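DRENBERG HOUSE – UPPER FLOOR
Fire doors and escape routes: inspection checklist with comments
Inspection carried out Thu 29 January
Inspected by: Tormod Söderlund
Accompanied by: Tuấn Lã (building manager)
Job reference: 1774
Copy to: Duyên Quách, Bảo Tăng

Marks used: OK, Minor (put right at next visit), Action (put right by the date agreed with the building manager), N/A.

The ground floor and the plant room have their own sheets. Comments from the May inspection are repeated only if the item is still open.

SECTION A – PAPERWORK

A1. Fire log book on site and up to date: Minor
Weekly call point tests are entered, but the initials column has been left blank on several lines. Whoever does the test should sign for it.

A2. Evacuation plan displayed: OK
New plan by the lift. It shows the assembly point at the Bumton Street gate and matches the one in the log book. The old plan is still pinned up in the kitchen. Please take it down.

A3. Fire wardens named for the floor: Action
Trí Tôn is listed as warden but moved to the ground floor office before Christmas. The upper floor needs its own warden and a deputy. Bảo Tăng to arrange.

A4. Staff training records: OK

SECTION B – DOORS ON THE ESCAPE ROUTE

B1. Doors open easily without a key: OK
All tried from the inside. The stair door is stiff for the last part of its swing – see B5.

B2. Route visible and clear on the far side: OK
Clear floor on the other side of the large double doors at the time of inspection. The furniture at the far end should stay where it is and not creep towards the door there.

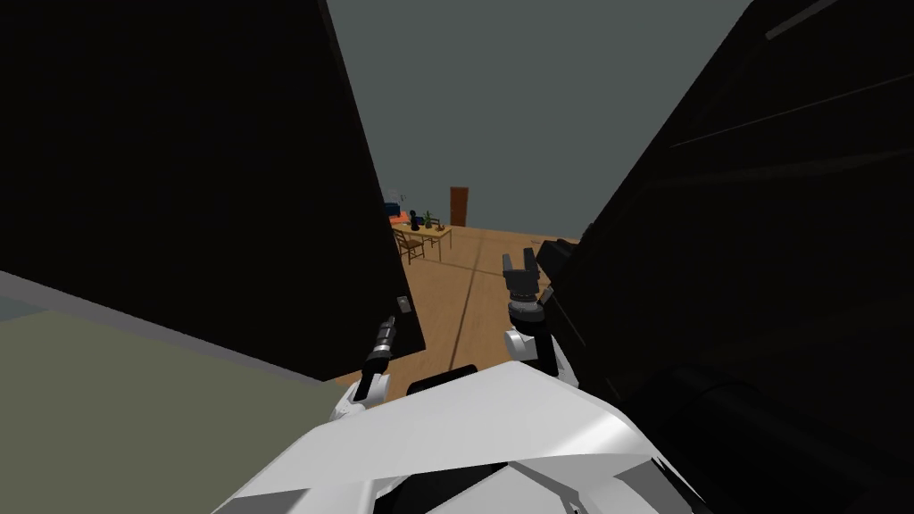

Item B2. Wooden floor beyond the gap, reddish-brown door in the distance.

B3. Gaps between leaf and frame: Minor
Checked with a gauge, doors shut. Stair door within limits. The store cupboard door has a wider gap along the top than it should, on the hinge side. The hinge screws are loose and need to be replaced with longer ones, not packed out with matchsticks as before.

B4. Fire rating known for each door: Action
The stair door has a label on its top edge for up to 30 minutes. No label or plug was found on the store cupboard door. Duyên Quách has the handover papers from Lưu Joinery and will look for the certificate. If there isn't one, the door has to be treated as unrated.

B5. Self-closers fitted and working: Action
Two closers need attention. The one on the stair door is leaking oil and lets the door stop short of the latch. The one on the kitchen door has been unhooked from its arm. It was hooked back on during the visit, and the kitchen staff were asked to leave it alone. If they need the door open for trolleys, a proper hold-open device linked to the alarm can be fitted.

B6. Handles, latches and hinges secure: OK
Levers return to level on their own. On double doors, try both leaves and not only the one people normally use.
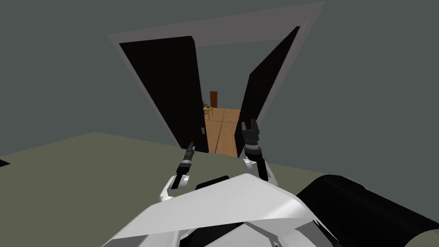

B7. Seals and smoke strips in place: Minor
Strip painted over on the store cupboard door, lock side. Replace it when the hinges are done.

B8. Signs on doors: Minor
"Fire door keep shut" missing from the kitchen door. Tuấn Lã has spares.

SECTION C – WALLS, FLOORS AND LINING

C1. No unsealed holes around pipes and cables: Action
New data cable above the stair door goes through an open hole. Seal with a tested product. Ordinary filler or expanding foam from the shed will not do.

C2. Wall surfaces free of loose paper and hangings: OK
Noticeboard by the lift is glazed. Nothing else pinned along the route.

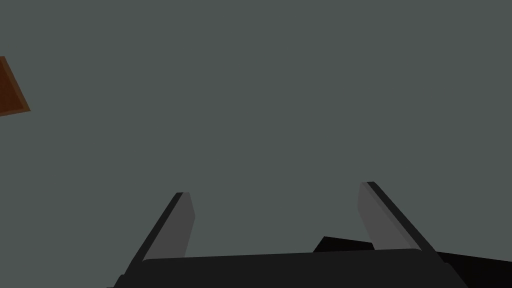 Item C2. Plain grey-green surface.

C3. Floors level, no trip hazards: Minor
Threshold strip at the kitchen has lifted at one corner.

SECTION D – ALARM, LIGHTING AND EXTINGUISHERS

D1. Call points visible and unobstructed: OK

D2. Alarm heard in all rooms: Action
Faint in the store cupboard and in the end office when the door is shut. Anow, who look after the panel, have been asked to quote for another sounder. When the test was run, people in the end office stayed at their desks until someone knocked.

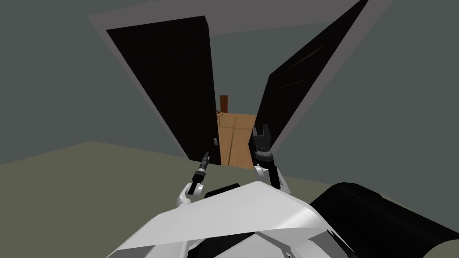

They were not ignoring it, they simply took it for something outside. Until the sounder is fitted, the warden should check that room first.

D3. Emergency lights: OK
Full discharge test due in May.

D4. Extinguishers in date: Minor
In date, but the kitchen fire blanket is behind the microwave. Move it next to the door.

Return the completed action list to Tormod Söderlund with the name of the person who did each job.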